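SPRING TURNOUT AT TRUKCOMBE HOUSE

Quick one before the newsletter goes out. Guest rooms on the upper hall are getting there, 12 done so far. Mattresses stay bare untill the floors are finished, so please no sheets yet. Wrappers, foil, bits of paper: straight in the dustpan, then the bin. Check the quilting too, crumbs love those stitched dips. 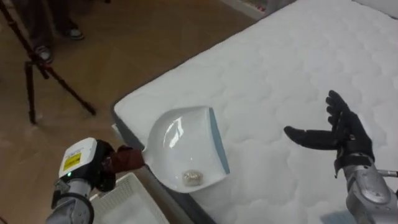
New bedding is coming from Skindach, up to 40 sets, delivery after lunch. Somebody needs to be at the side door. Old pillows go to the Binus shed, bagged please, and not in the hallway again. Vacuum bags are low, more on order. Still short on dusters so bring one if you have one. Next big clean in October, sign up sheet is by teh kettle.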